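4.2 Wie Lokalredaktionen über fahrlässige Schüsse schreiben
2. Dezember 2025 | Von Walid Khoury
13 Kommentare | 6 Mal geteilt

Ich gebe zu, dass ich mit einer ziemlich festen Meinung in dieses Kapitel gegangen bin.

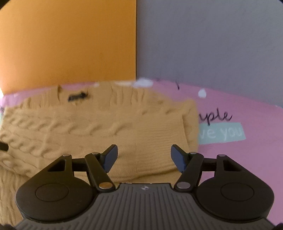

Abb. 9

Meine Vermutung war nämlich, dass Polizeimeldungen fast wörtlich übernommen werden, und bei den 300 Artikeln aus dem Irnwood-Korpus stimmt das auch oft (leider!). Spannend wird es aber bei den Widersprüchen. Wenn ein Beschuldigter erst das eine und dann das andere erzählt, steht das meist schon im ersten Absatz, während der Ausgang des Verfahrens später gar nicht mehr gemeldet wird. Hijazi nennt das »Anklagejournalismus«, ein Wort, das ich mir hiermit ausleihe.

Kodiert habe ich mit Grevura, und zwar zweimal, einmal im August und dann noch mal komplett von vorn, weil mir die Kategorie »Unfall« viel zu weit geraten war. Beim zweiten Durchgang habe ich Anklage, Geständnis und Urteil sauber getrennt – eine elende Fummelei, aber danach ließen sich die Texte aus Fosa endlich mit dem Rest vergleichen. Die Zweifelsfälle stehen im Anhang, mit meinen Notizen dazu. Zu den Überschriften komme ich in 4.3.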